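Stedside Tasov Clamp Lamp, Blue

Home / Lighting / Desk and task / Tasov

Stock code 339
In stock, Quaye Street warehouse. Orders in before noon Thursday leave the same day.

Overview

The Tasov is a mains-powered task lamp with a conical shade, a clamp fitting and a switch set into the supply cord. It is sold for desks, benches and shelving where a weighted base would take up working area. The shade tilts on a single friction joint at the neck. There is no switch on the lamp head, and the lampholder stays live whenever the cord switch is on and the outlet is on.

The lamp replaces the earlier Stistasia model. Shades and clamps are interchangeable between the two. Cords are not, as the Stistasia cord enters through the clamp and the Tasov cord leaves the lamp at the neck.

Specification

Shade: conical, blue outside
Clamp: white
Clamp opening: 45 mm maximum
Cord: white, round section, plug fitted
Switch: inline, white, single pole
Lampholder: screw type
Bulb: not included, LED only
Rating: indoor use, dry locations
Warranty: 2 years, parts only

Clamp fitting

Fit the clamp to an edge between 26 mm and 45 mm thick. On thinner material, place packing under the pad to bring the thickness up to the minimum. Tighten by hand only. The thread is not designed for a driver or spanner and the pad will mark soft timber if overtightened. Glass shelves are not a suitable mounting surface.

The clamp can be removed from the neck by backing out the retaining screw. Hold the shade while doing so. Refit the washer between clamp and neck or the joint will slip under the weight of the head.

For bench testing the lamp can be stood on its clamp with the foot resting on the surface. This position is not rated for normal use. Keep the shade low and the cord slack.

Cord and switch

The cord is supplied in one length with the switch already wired in. Buyers who need the switch closer to the lamp, or closer to the plug, should order the alternate cord set and not attempt to slide or re-terminate the housing. The housing is not rewirable. Opening it voids the warranty, and in most jurisdictions fixed cord repairs must be done by a licensed person in any case.

Route the cord so that the switch can be reached without leaning across the shade. Do not run it under chair castors, through a drawer gap or behind a radiator. Where the desk has a cable tray, leave the switch outside the tray. Cord clips are available separately in white only. Fit them to the plain cord on either side of the switch and leave a hand's width clear at each end of the housing. Do not coil surplus cord tightly. A loose figure eight held with a hook-and-loop strap is acceptable.

When the lamp is run from a power strip, check the strip's total load before adding it. The lamp itself draws very little on an LED bulb, and trouble usually comes from heaters and kettles sharing the same strip. Strips must lie flat with the sockets facing up. Do not plug one strip into another.

Bench views 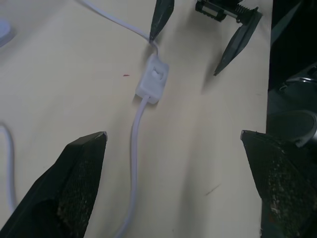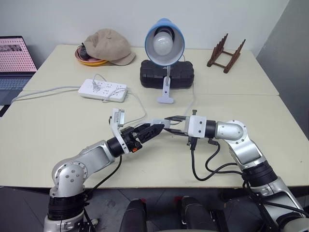
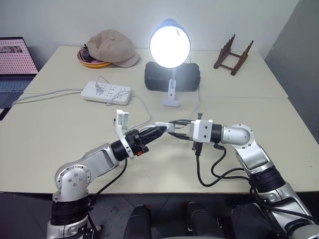

Replacement switches are stocked only as part of a complete cord set. The set suits all Tasov lamps in any shade colour and is fitted at the lampholder end with two terminals and a cord grip. Etornam Fiadzo in the spares department can confirm the right set from the label inside the shade. The close view of the cord on the cream tabletop shows the recess in the top face of the switch, with the lighter tab set in the darker square, and this is the quickest way to tell a current cord from the Stistasia type, which had a round push button on the side. If yours has the round button, order under Stistasia spares instead.

Care

Unplug before cleaning. Wipe the shade and clamp with a cloth dampened with water and dry straight away. Dust the switch recess with a soft dry brush. Solvent cleaners will haze the paint. Let the bulb cool before changing it.

Returns

Unused lamps may be returned in original packaging. Cord sets are not returnable once the terminals have been tightened. Trade accounts and colour-matched orders are handled by Ekua Sowah.

Related items

Tasov shade only, grey
Alternate cord set, switch near lamp
White cord clips
Clamp pad and washer kit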